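Updated 05/06/2024

## Vollen two-section bench, Kudbridge room

Light wood work table, supplied as two sections set edge to edge. The seam is visible in use and should be kept clear of small items and card edges. A raised white shelf stands behind the table and takes charging leads and anything that needs to be kept off the main surface.

| Item | Detail |
|---|---|
| Table sections | 2 |
| Chairs available | 4 |
| Picture cards per set | 43 |
| Maximum loan period | 18 days |
| Room reference | Claron |

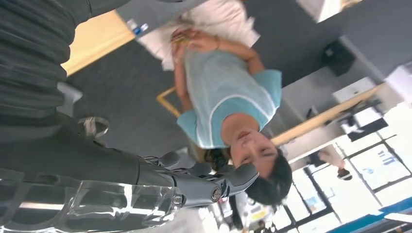
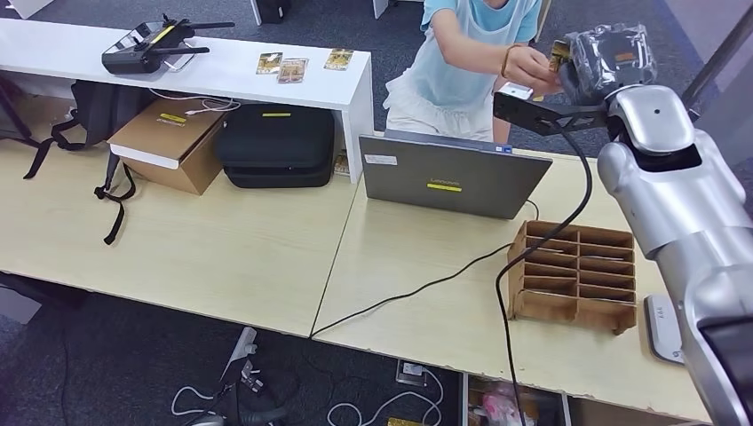
*Vollen bench area. Second picture: divided cardboard organiser beside the laptop, cards on the white shelf.*

### Slotted organiser

Brown cardboard, open grid, compartments in two columns. Not suitable for liquids or heavy tools. Replacement organisers are ordered through Cárdenas; delivery was slow in May, so request early.

### Use

- Lay cards flat. Do not stack them across the seam.
- Route cables towards the rear where length allows.
- Bags and cases may be left on the lower surface during a session. Remove them afterwards.
- Wipe the top with a damp cloth only. No solvent.

The sections are not bolted together. Lift each one separately when moving the bench.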